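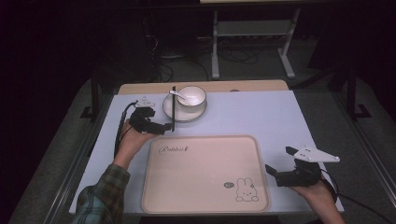 By Imelda Mangubat, Greletport Dish Hire
Last updated: 9th April
Print this page | E-mail this page

Hiring dishes: common questions

What do you hire out?

Plates, bowls, saucers, cups, glasses, flatware, serving dishes and trays. We don't hire tables, chairs, linens or cooking equipment. Barbu, two doors down from us, has tables and chairs, but you have to book with them separately.

What patterns do you have?

Three. Plain White is the one most people want. Thin Line is white with a thin dark line at the lip. Clistulico is the blue one with the scalloped edge, and we only have enough of it for 48 settings because the maker stopped producing it. You can mix patterns in one order at no extra cost.

How far ahead should I book?

Two weeks is enough for most of the year. For weddings in October, book by the end of spring if you can. Small orders can sometimes go out the same day – call first and ask.

Is there a smallest order?

Ten place settings for delivery. If you pick up from the shop there is no minimum.

What is the largest party you can supply?

482 people for a full dinner in Plain White. Above that we would have to bring in stock from Salport, and we need at least a month to set it up. For dessert and coffee only, we can go up to 939.

How much does it cost?

Prices are per piece, and the current list is at the counter. A rental runs three days: the day you get the dishes, the day you use them and the day they come back. If your event falls before a public holiday, the holiday isn't counted.

Do I have to pay a deposit?

Yes, a quarter of the total when you book. We hold the date for five days without it, and after that it goes back on the calendar. The rest is due when the dishes leave the shop.

Do I need to wash everything?

No. Scrape off the food, tip out any liquid and put each piece back in the crate it came in. Please don't stack wet cups inside each other, as they stick. We wash everything here whether you have rinsed it or not, so there is no discount for sending it back clean.

What if something gets broken?

You pay the replacement price, which is printed on your packing slip next to each item. Small chips count as broken. Put the pieces in a bag and send them back with the crates so we can match them to the slip. One missing teaspoon is not charged. More than one is.

Is there a breakage waiver?

There is, for orders of more than $159. It covers up to 12 broken pieces. It doesn't cover missing items or anything damaged in a microwave. You have to add it when you book.

Can the dishes go in a microwave or oven?

The white plates and bowls can go in a microwave. Clistulico can't – the glaze marks. Nothing we hire out should go in an oven, including the serving dishes.

Do saucers come with the bowls?

Only if you ask. A lot of people like a saucer under a soup or dessert bowl because it gives the spoon somewhere to go, and it saves the tablecloth. Saucers are listed on their own line on the order form. The same saucer fits both the cup and the small bowl.

Where do you deliver?

Anywhere in Greletport, and to Salport twice a week. Delivery is to the door at street level. If there are stairs, tell us when you book and we will send a second person, for which there is a charge. A full crate is heavy.

Can I change my numbers?

Up until four days before, yes, up or down. After that you can add if we have the stock but you can't reduce. Joris Postma handles changes, and he prefers them in writing. A phone message with a new head count and no name on it doesn't help him much.

What if I have to cancel?

More than 14 days before, you get the deposit back. Less than that, we keep it as a credit for one year.

Can I see the dishes first?

Yes. Come to the shop at 411 Harbor Road during opening hours and we will set out a place for you. You can also take one sample setting home overnight for free if you leave a card number.

This site uses cookies to remember your order form. By continuing to browse you agree to their use. OK | Cookie settings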